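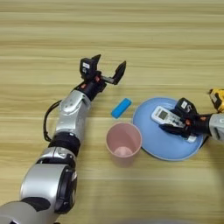 Fig. 1. Right gripper closed on the remote control, over the plate.

Skaltar Guide > Evaluation > Plate trials

1. Set out the cup, plate, block and remote control. Leave the left gripper open.
2. Load the Karimi policy and run 21 trials per object.
3. Score every trial by hand. The automatic score counts a closed gripper as a grasp, and we don't trust it.

CAUTION: Keep hands off the table until both arms are parked.

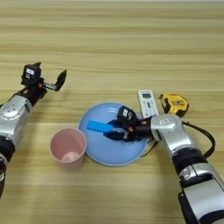
Fig. 2. Block held at one end by the right gripper, over the plate.

4. Move the plate and repeat step 2. Do not skip this. The claim that 3000 demonstrations beat 700 comes from one fixed layout, and Naveen Kandpal's rerun has yet to back it up.

NOTE: A still like Fig. 2 is no proof of a placement. Log a success only after the gripper has let go and the object has stayed put for 3 seconds.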